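**Asunto:** Re: Cobro de minibar y desfase con el PMS en Ponce

Brisa Esquivel escribió:

> Seguimos con cargos de minibar que llegan al folio después del check-out. En junio fueron 27 en el hotel de Ponce, casi todos de las plantas altas. ¿Es la interfaz o es el horario de revisión? Además, recepción pregunta si puede cerrar el folio a mano.
>
> Brisa

Brisa, lista:

Revisé los registros de la interfaz Vendau contra el diario de recepción. Son dos causas distintas.

1. **Cola de envío.** Vendau agrupa los cargos y los manda al PMS cada 50 minutos. Si el huésped sale dentro de ese intervalo, el folio ya está cerrado y el cargo cae en la cuenta de tránsito. El parámetro es `post_interval` y se puede bajar a 2 sin tocar la licencia.
2. **Ronda de habitaciones.** El personal de pisos registra el consumo al terminar la planta completa. Con 86 habitaciones por turno, las últimas entran pasado el mediodía.

Lo primero se corrige hoy mismo. Lo segundo depende de gobernanta: propongo registrar por habitación y dar prioridad a las salidas del día, como ya hacen en Wokthorpe.

Sobre el cierre manual: no. Si recepción fuerza el cierre con cargos en cola, el lote entero queda rechazado y hay que reenviarlo desde Pokbridge —con el consiguiente descuadre en la auditoría nocturna—.
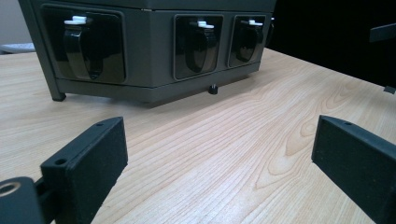
Para los cargos que ya están en tránsito, el procedimiento es este:

- exportar la cuenta de tránsito con el filtro `MB`;
- cruzar por número de reserva, nunca por habitación;
- reabrir el folio solo si la tarjeta sigue autorizada;
- el resto, a ajuste de alimentos y bebidas con código propio.

Falta confirmar si el impuesto se recalcula al reabrir. En la versión anterior no lo hacía.

Ximena Villaseñor
Sistemas, operaciones hoteleras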